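4. 회의록 자료와 발언의 분류

4.1 자료의 범위

이 절에서는 오스타노 시의회 본회의 회의록에서 발언을 추출하고 분류한 절차를 설명한다. 분석 단위는 의원 한 명이 의장의 발언권 부여를 받아 시작하여 다음 발언자에게 넘길 때까지의 발언 한 건이다. 의사진행 발언과 출석 확인은 제외하였다. 이 기준에 따라 수집한 발언은 3877건이며, 이 가운데 선거구 재획정 조례안을 직접 언급한 발언은 2105건이다. 나머지는 예산, 상수도, 시장 관사 매각 등 다른 안건에 속하지만, 같은 회기 안에서 의원의 평소 발언량을 추정하는 데 사용하였다.

회의록은 시의회 사무국이 공개한 본문을 그대로 썼다. 다만 셰후 선거구와 디붐게이트 선거구의 의원은 회기 도중 보궐선거로 교체되었으므로, 전임자와 후임자를 별도의 의원으로 처리하였다. Usman과 Guimarães의 선행 연구는 두 사람을 하나의 의석으로 합산하였는데, 이 경우 소속 정당이 바뀐 디붐게이트 의석에서 찬반 비율이 왜곡된다. 본 연구의 결과를 선행 연구의 표와 비교할 때에는 이 차이를 감안해야 한다.

4.2 분류 기준

조례안 관련 발언은 주된 논거에 따라 인구 편차, 행정 구역의 연속성, 지역 대표성의 세 범주로 나누었다. 한 발언에 둘 이상의 논거가 섞여 있으면 분량이 많은 쪽을 택하였고, 분량이 비슷하면 먼저 나온 논거를 택하였다. 인구 편차 범주에는 구체적인 인구 수치를 제시한 발언뿐 아니라 '한 표의 무게'와 같은 표현으로 등가성을 주장한 발언도 포함된다. 지역 대표성 범주는 경계가 가장 모호하였다. 레비로라 지구의 옛 읍사무소 관할을 유지하자는 주장은 연속성으로도 대표성으로도 읽힐 수 있으며, 분류자 사이의 불일치도 대부분 여기에서 발생하였다.

분류는 Liao와 Adeleke가 각각 독립적으로 수행하였고, 판정이 엇갈린 발언은 Wike가 원문을 다시 읽고 결정하였다. 분류자에게는 발언자의 이름과 소속 정당을 가린 본문만 제공하였다. 그러나 본문 안에서 의원이 자기 선거구를 직접 부르는 경우가 많아 완전한 익명 처리는 불가능하였다. 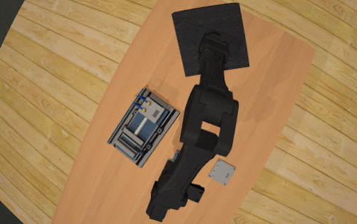
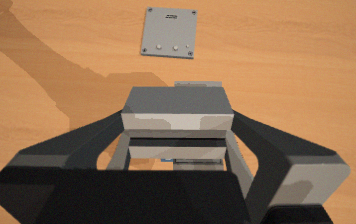
그림 3. 나무 탁자와 로봇 장치의 컴퓨터 렌더링 두 점. 첫째: 탁자 위로 길게 뻗은 검은색 로봇 팔. 둘째: 그리퍼와 회색 판.

4.3 발언 시점의 처리

조례안은 2020년 2월 10일 본회의에 처음 상정되었고 7월에 수정안이 가결되었다. 상정 이전에도 재획정을 예고하는 발언이 있었으나, 당시에는 경계안이 제시되지 않았으므로 찬반을 판정하지 않고 별도로 표시해 두었다. 수정안이 제출된 뒤의 발언은 원안과 수정안 중 어느 쪽을 대상으로 하는지 구분하였다. 의원이 대상을 밝히지 않은 경우에는 그날 의사일정에 오른 안을 대상으로 간주하였다.

한 회의에서 같은 의원이 여러 차례 발언한 경우도 각각 별개의 발언으로 계산하였다. 한 의원이 하루에 최대 20회까지 발언한 회의가 있어, 발언 건수를 그대로 합산하면 일부 의원의 입장이 과대하게 반영된다. 따라서 5절의 회귀 분석에서는 의원별로 표준오차를 군집화하고, 회의당 첫 발언만을 사용한 결과를 부록에 함께 실었다. 두 방식에서 정당 변수의 부호는 같았고, 재선 여부의 계수는 첫 발언만을 사용했을 때 더 작았다.

4.4 자료의 한계

회의록은 위원회 단계의 논의를 담고 있지 않다. 오스타노 시의회의 상임위원회는 요약된 심사 보고서만 공개하며, 개별 위원의 발언은 기록하더라도 열람할 수 없다. 본회의 발언이 위원회에서 이미 정리된 입장을 반복하는 것이라면, 여기에서 관찰되는 논거의 분포는 실제 협상 과정의 분포와 다를 수 있다. 특히 경계 조정의 이해 당사자인 셰후 선거구 의원들은 본회의에서 발언을 적게 하였으나, 심사 보고서에는 이들이 제출한 대안이 여러 차례 언급된다.

또한 회의록에는 서면으로 제출되어 낭독되지 않은 의견서가 별첨으로만 표시되어 있다. 별첨 문서는 일부만 보존되어 있어 분석에서 제외하였다. 수정안 가결 이후에 제출된 이의 신청은 행정 절차에 속하므로 이 자료의 범위에 들어가지 않으며, 그 처리 결과는 6절에서 따로 다룬다.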